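Two-arm packing task: how do you score partial success?

Posted in Manipulation Research Help, tagged bimanual, evaluation, imitation learning

stistirstead_lab

We are writing up a bimanual imitation result and I can't settle how to report it. The task is packing a pencil case: small stationery items go into the compartments of an open white case, then the lid gets closed. We trained one policy on 400 teleoperated demonstrations and compared 3 ways of chunking the actions. The best one gets 85 percent if we count items placed. If we only count full episodes with the lid shut, the number is a lot lower and the ranking of the other two flips.

Most of the trouble is with the long marker. It has to come in parallel to its slot or it rides up on the rim.

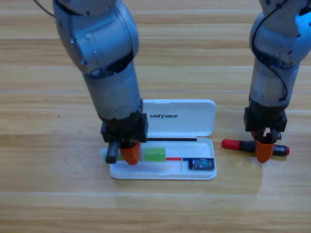
Do both arms run from the same policy, or is there one for each?
A single policy outputs joint targets for both arms at every step. We tried separate ones early on and they got in each other's way over the tray.

What I need to know is which number goes in the main table. A reviewer on our last paper complained that per-item scores hide failures. Another one on the same paper wanted more detail than pass or fail. We have video of every trial, so rescoring is possible, only slow.

kunano_k

Report both, but put full-episode success first. If the task is called packing, readers will take the headline number to mean the case was packed and closed. Put the per-item rate in the next column and label it clearly.

Then break the episode into stages and give the rate for reaching each one. For your task I would use these:

Grasp: the item is held by a gripper and off the surface.

Placement: the item is in its own compartment and the gripper has let go. Decide ahead of time what happens when an item is in the tray but lying across a divider. We count that as a fail at this stage. Watch the moments when a fingertip is still over the item, as it's easy to score those too early from a still.

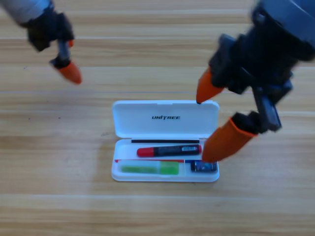
Lid: the case is closed and both arms are clear of it. If one item sticks up and the lid rests on top of it, score the lid as failed and leave the placement score as it was.

Write the rules down before anyone rescores, and have the person scoring work without knowing which chunking method made the video. The flip in your ranking is worth a paragraph of its own. My guess is that the method with good placement and bad lid closing is drifting late in the episode, and the stage table would show that.

Also give the number of trials per method next to every percentage. With a small set of trials, a gap between two methods may not mean much, and you should put an interval on it.

clomari22

just use full success, everyone does

quintero_arms

I mostly agree with kunano_k. One more thing to check is your reset. We had a similar flip between methods and traced it to where the case sat at the start. One method had been run in the morning with the case closer to the left arm, and the others were run after somebody cleaned the table. Alternate the methods trial by trial and mark the case corners with tape, or overlay a saved reference view when you set up.

On the marker, look at how it was grasped in your demonstrations. Ours had operators gripping near the end about as often as the middle, and the policy learned something in between that tilted on the way down. We collected new demos with a middle grasp only and placement got better. I can't say how much of that was the grasp and how much was the operators getting more practice.

stistirstead_lab

Thanks. Going with full success first and the stage table after it. The reset was not controlled well, so we will rerun all 3 methods with alternating trials before submitting in August.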